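4.2 What happens to the unsaved paragraph

We come now to the part of the study we enjoyed most. Heken is a word processor that lives in a browser tab, and like every program of its kind it has to decide what to do when the connection drops while somebody is typing. The earlier version simply grayed out the page. The version we tested lets people carry on, keeps their changes on the machine, and merges them when the network comes back. We wanted to know how well that works for people who share documents all day long, and the logs gave us far more to look at than we had dared to hope for!

Two offices took part. Skoka, a translation firm, has a fast line that rarely fails. Hasdale, a surveying business, works from site cabins where the signal comes and goes by the hour. Between them they gave us 868 offline sessions, a session being any stretch in which at least one change was made with no connection. Sessions in which a document was only read were left out, as were those that began before the user had signed in.

Figure 4. A black gripper holding a blue cloth at one corner.

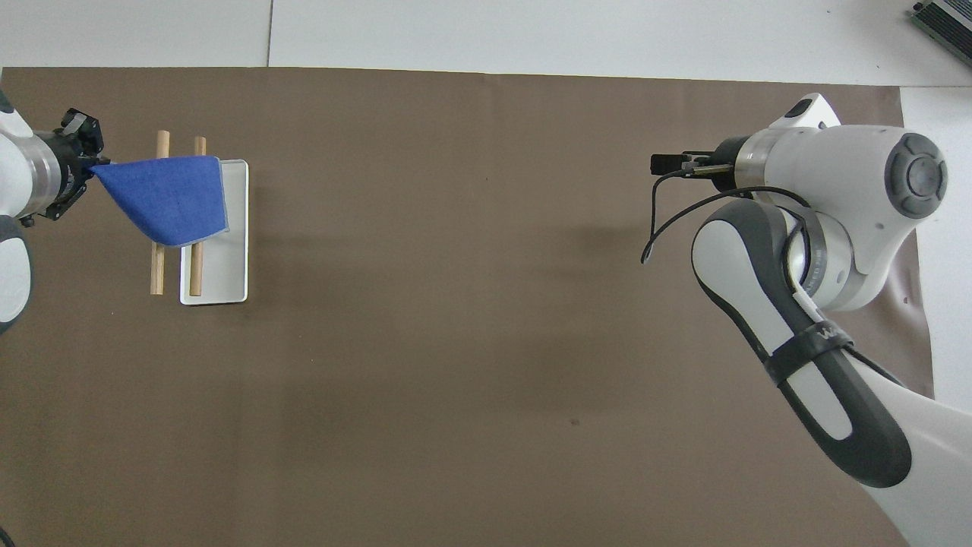

The merging itself was a delight to study. Heken works paragraph by paragraph, so two people editing different paragraphs of the same report never see a warning at all. Trouble starts when both touch the same paragraph, and then the program keeps the two versions one under the other and asks the next person who opens the file to choose. We had expected people to dislike this. In the interviews, held in July, several Hasdale staff told us they had begun to use it on purpose, as a quick way to put two wordings in front of a colleague (a use the designers at Babalola had never planned for, and one they were very pleased to hear of).

Tables were another matter. A table counts as one paragraph in Heken, however long it is, so a change to a single cell sets off the same warning as a full rewrite. One price list at Hasdale had grown to 20 rows, and its owners had given up editing it away from the office. We think a row-by-row merge would be well worth trying, and the change log already records enough to make it possible.

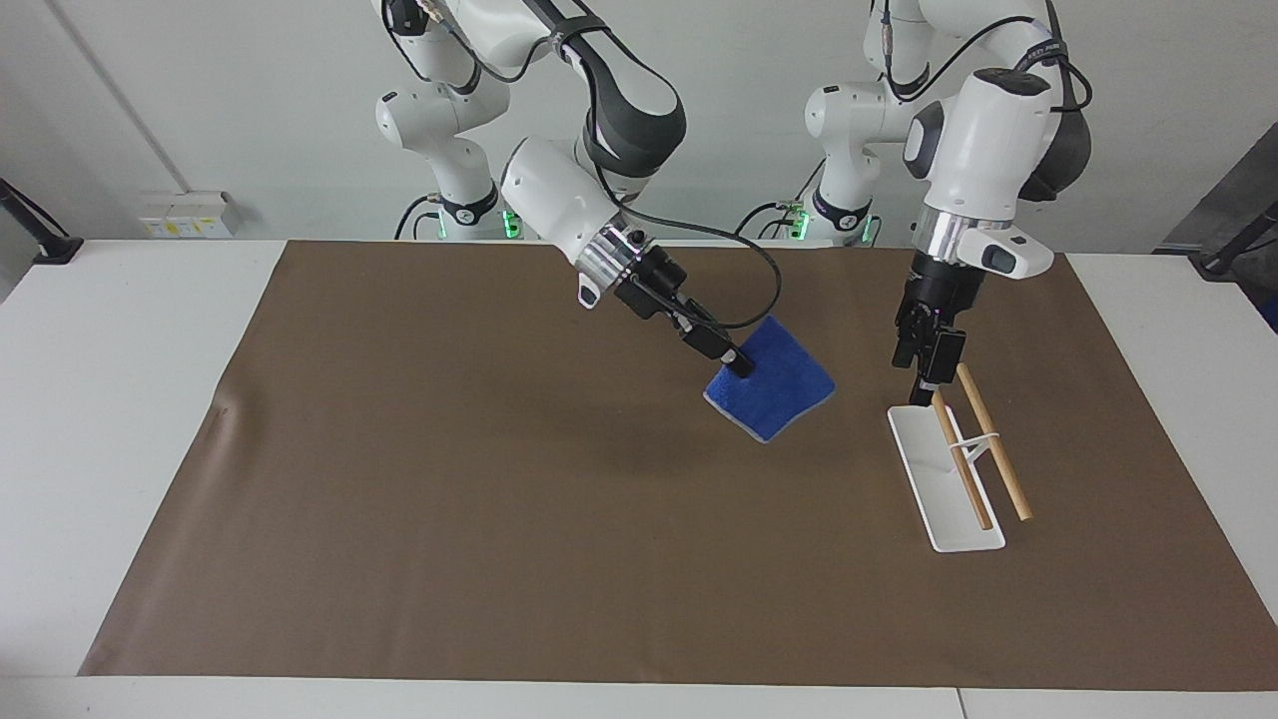 Hajnalka Bognár, reading a draft of this section, objected that a row-by-row merge could leave a table whose rows were each correct and whose total was wrong, and that a loud warning is kinder than a quiet mistake in a bill. We find this a very good point. It suggests treating rows with formulas as a single block and merging the others freely, and we take up that idea in Section 4.3 together with the sorting problem, where the order of the rows has itself been changed offline.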